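Home | About | Events | Resources | Contact

We use cookies to improve your visit to this site. By continuing you agree to their use. Accept | Manage settings

June
By the Totside Learning and Events Office

Speaker notes: Keeping the shared rooms in good order

Slide 1. Welcome

Good morning, and thank you for coming. The session lasts 35 minutes, with time for questions at the end. Fire exits are at the rear and to the left of the platform. Those joining from the Dai building should be able to hear us through the room system; please use the message box if the sound fails.

(Pause while latecomers are seated. Check that Dai can hear.)

The subject this morning is the use of shared meeting and study rooms across the Totside sites. These rooms are used by staff, by tenants and by outside groups who hire them in the evening. The new booking rules come into force on Monday, and the purpose of this talk is to set out what they ask of the people who use the rooms and of those who look after them.

Slide 2. How the present arrangement came about

When the Totside buildings were first let, each floor kept its own paper diary. Bookings were made at the floor desk and were usually known only to that floor. A group on the second floor could be turned away while a room stood unused one flight up. The diaries were later merged into a single list held at reception, and that list was in turn replaced by the Gakon booking system.

The change to Gakon solved the problem of finding a room. It did not deal with what people found when they opened the door. Complaints received by this office since then have mostly concerned the state of the rooms: furniture left in unfamiliar layouts, boards not wiped, heating altered and not restored, and meetings running past their time.

(Do not read out individual complaints. If asked, say that a summary can be had from the office.)

Slide 3. Booking a room

All rooms must be booked through Gakon, including for short meetings. A booking may be made up to 21 days ahead. Requests beyond that period should be sent to the events office in writing, with the name of the group, the number expected and any access needs.

A booking which has not been taken up within fifteen minutes of its start will be released. This rule has drawn some comment. It was tested in the Dai building over the winter and the office is satisfied that it works fairly, provided that people who are delayed telephone reception. A call is enough to hold the room.

Repeat bookings are allowed for up to 7 weeks. After that the series must be renewed. Several long-standing groups have held the same room on the same evening for years, and they may naturally feel that the room is theirs. The office values these groups and will give them early notice when a series is due to end, but the room remains open to all.

Slide 4. Arrival and layout

Each room has a standard layout, shown on a card beside the door. Groups may move the furniture as they wish and must put it back before leaving. Tables should be lifted by two people. The folding partition on the ground floor must be moved only by building staff.

Time for setting up and clearing away is part of the booking. A group which needs the room for an hour, and a quarter of an hour at each end to move chairs, should book an hour and a half. The system will not add this time of its own accord.

(Allow a moment here. At the last briefing this was the point most people wrote down.)

Slide 5. Noise, food and heating

Walls between the smaller rooms are thin. Recorded sound should be kept to the level of ordinary speech, and doors should be closed during meetings. Singing and music groups are asked to use the hall.

Cold food and hot drinks are permitted in all rooms except the two with carpet. Hot food is permitted in the hall alone. Waste should be taken to the bins on the landing, as the bins inside the rooms are emptied only in the morning.

The heating is set centrally. Radiator valves should be left as they are found. Where a room is too cold for use, reception can lend a heater approved by the building manager. Heaters brought from home are not allowed on any site.

Slide 6. Access

A member of a group who needs step-free access should not have to ask for it twice. Gakon now keeps this need with the group's record, and offers suitable rooms first. Group leaders are asked to check that the record is correct. The hearing loop is fitted in the hall and in 4 of the smaller rooms, each marked on the door.

If the lift is out of order, the office will move affected bookings to the ground floor, and groups already there may be asked to change places. We ask for patience on those days.

Slide 7. Power and tables

Wall sockets in the older rooms are few and are set low behind the furniture. The Lasuvetti refit will in time bring power to the middle of the larger tables. Until each room is finished, extension leads and power strips will continue to be used, and these points apply.

Leads should run along the wall wherever possible and should never cross a doorway. One strip must not be plugged into another. A strip with a cracked case or a loose plug should be handed to reception and must not be put back in the cupboard. Drinks should be kept to the far side of the table from any socket. 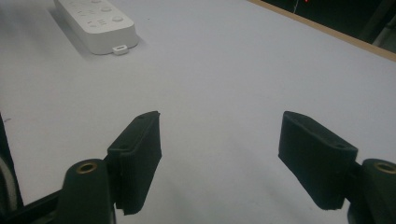 One group leader asked at the Dai briefing whether members might bring strips of their own, given that the cupboard was often bare by six in the evening, and added that the rule would be easier to follow if there were enough to go round. The office accepts the point. Further strips have been ordered for both buildings, and personal ones may be used in the meantime if they are shown to reception first and found to be sound.

(If the matter of laptop charging in the corridor is raised, refer to the building manager.)

Slide 8. Leaving the room

Meetings should end in time for the room to be cleared within the booking. Before leaving, please wipe the board, return the furniture to the layout on the card, switch off the screen at the wall and close the windows. Items left behind are kept at reception for one month.

Damage should be reported on the day. Groups will not be charged for ordinary wear, and the office would much prefer to hear of a broken chair from the people who were there than to find it the next morning.

Slide 9. When things go wrong

A group which repeatedly overruns or leaves a room in poor order will receive a letter from this office. If matters do not improve, its right to repeat bookings may be withdrawn for one season. It may still book single sessions. There is a right of appeal, in writing, and an answer will be given within 21 days.

Slide 10. Questions

(Take questions from the room first, then from Dai. Repeat each question aloud before answering, for the benefit of the loop and the other building.)

Likely questions concern evening charges, which are unchanged, and car parking, which is managed separately. Printed copies of the booking rules are on the table by the door, in standard and large print. Corrections to group records may be handed in at reception after the session or made through Gakon at any time.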